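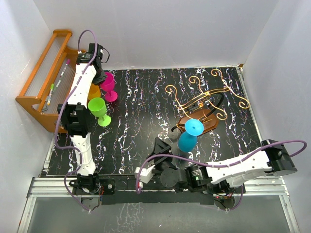 *Two-arm cell at Stunwood, goblet task, open day. Left gripper near the rim of the magenta goblet.*

**Progress report to Neves: two-arm handling project, open day period**

This report covers the work since our last update and the Saturday open day at the Stunwood site. Spending is in line with the plan and is reported separately.

## Work done before the open day

The cell was moved from the Homeck workshop to Stunwood and set up again on its aluminum rails. Both arms were recalibrated after the move. The right arm needed a second pass as its home position had drifted, and that cost us two days. The control software from Nimine was updated to the version agreed in the spring plan. One bug in the update stopped the arms from sharing a work area, and Nimine sent a fix within the week.

We also changed the object set. The earlier trials used plain blocks, which the arms now handle well. The new set uses plastic goblets, capped markers with a wooden rack, and a gold wire holder with scrolled ends. The goblets are the main test. They have a narrow stem and a wide foot, and one may be standing up while the next is upside down, as the blue one is in the photo.

## The open day

We ran four demonstration sessions, starting at 10 a.m. Visitors were let in by group and stood behind the rope on the office side. Each session had the same two parts:

- goblets, with the arms working from a mixed starting layout
- markers, picked from the lower shelf of the rack

Seven of the eight planned goblet runs were finished. The remaining one was stopped by the operator when the left arm pushed a goblet out of reach – no damage, and the cell was running again before the next group came in. The marker part went well in the first two sessions and was slower in the afternoon. We think the grip force setting was too low and are checking the logs.

Visitors mostly asked about speed. Several from local packing firms wanted to know if the cell could work beside a person. It can't at present, and we told them so. Two firms left contact details and have been sent the short project sheet.

## Problems still open

Goblets placed close together are harder than we expected. The gripper has little room between the bowls and tends to tip the next cup. Cable routing on both arms also needs work – the loops are long and we want them tied closer to the links before the longer trials begin.

## Next period

1. Finish the log review and reset the grip force for markers.
2. Reroute the arm cables.
3. Repeat the goblet trials with wider and tighter spacing.
4. Start first trials with the wire holder.

We ask Neves to confirm that the trial room at Stunwood can be kept through January. The booking office needs an answer before it releases the space.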